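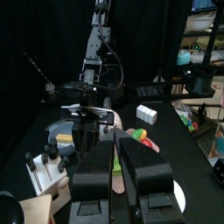 Light blue round bowl on a black tabletop.

Home Kitchen Tableware Bowls Spares
1 min read

Sallura 500 mixing bowl, item 3944

The Sallura 500 holds 500 mL to the brim and is supplied by Wouters in cartons of 6. Colours are light blue, grey and white. The base ring is unglazed — use a felt pad on polished timber.

Microwave: yes, without lid
Dishwasher: top rack
Oven: no
Lid: Rekus press-on, sold separately

Bowls nest to a maximum of three with lids removed. The older Drernberg lid does not seal on this rim. Cartons ordered before 25th January ship at the previous price. Grey is on back order until July.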